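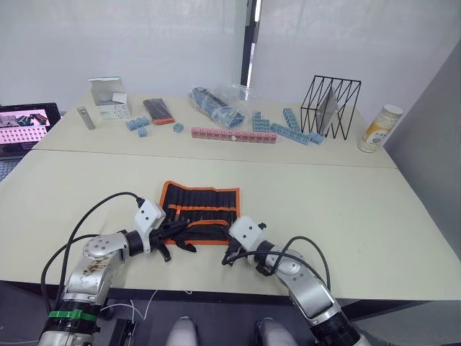 Zorica Janevski asked whether a roll was worth the trouble when a drawer would hold the same tools, and whether anyone would still be using it by the end of the month. Her question was put at the first meeting of the Plasley Repair Room, and it was a fair one. The Room had two drawers at that time, both of them full, and most users brought their own screwdrivers to save looking for the shared set.

Home The Room Bookings Gallery Past Notices Contact

Gallery: Keeping the Hand Tools

The Repair Room is open to members for work on small household items – lamps, radios, clocks, sewing machines and the like. Hand tools are shared and are returned to their places at the close of each session. This page records the present arrangement for storing them and sets out what is asked of members who borrow them. It replaces the notice issued in February.

The tool roll, laid out on the near table. The body is black canvas with orange binding, and the pockets run side by side across its width. An orange strip crosses the lower part. Parts and containers are kept to the far table, against the wall.

Choice of roll

Three arrangements were considered. The first was to keep the drawers and label them. The second was a rigid case of the kind sold by Nuvex, which was tried on loan and found too deep for the shelf. The third was a canvas roll, proposed by Lumturie Popescu, who had used one for many years in upholstery work. The roll was adopted on the grounds that it takes up little space when tied and can be carried to any table in the building. It may also be taken to outside events without repacking.

Members have asked about the cost. The roll was paid for from the general fund, and no charge is made for its use.

Order of the tools

Tools are placed from left to right in the order in which they are usually needed. Screwdrivers come first, flat blades before cross-head, smallest to the left. Pliers and cutters follow, then tweezers and picks, and last the small files. Each tool goes into its pocket with the handle uppermost. The spare fuses are not to be put in the roll – they have their own tin on the shelf.

The order was settled after some discussion. Danica Begović had asked for the cutters to be placed first, as they are in the Leka branch, and members who attend both branches should note the difference.

Laying out and closing

The roll should be opened flat on a clear stretch of table, with the pockets facing the person at work. Any flap is smoothed down before the roll is closed, so that the points of the smaller tools are covered. It is then rolled from the right-hand side, firmly but without force, and tied once. A roll that will not close usually has a pair of pliers in a pocket meant for a file.

Solder, glue and oil should be kept well away from the canvas. Marks are to be treated with a damp cloth only. The roll is not to be put through a washing machine, whatever the state of it.

Borrowing

The roll may be borrowed for use at home for up to 4 days. Borrowers sign the book on collection and again on return, and the contents are checked on both occasions by whoever is on duty. The roll is entered in the book under number 2102. A second roll, of the same pattern, has been ordered through Skurkholm and will be entered separately when it arrives.

A missing tool should be reported even where the borrower expects to find it later. Ho-yin Kan has kindly agreed to hold a small stock of replacement screwdriver bits, which are supplied without charge. Larger items are replaced at the discretion of the Room.

Tools offered as gifts are welcome, provided that they are clean and in working order. The Room has received over 1000 items in this way since it opened, and is no longer able to accept hammers or wood chisels.

Further notices

An evening on the care of small files and cutters will be given by Danica Hoxha in the main room, starting at 5 pm. Places are limited and should be booked in advance through the Bookings page. Those attending are invited to bring one tool of their own for cleaning. Tea will be served.

Members who wish to see the roll before borrowing it may ask at the desk during opening hours.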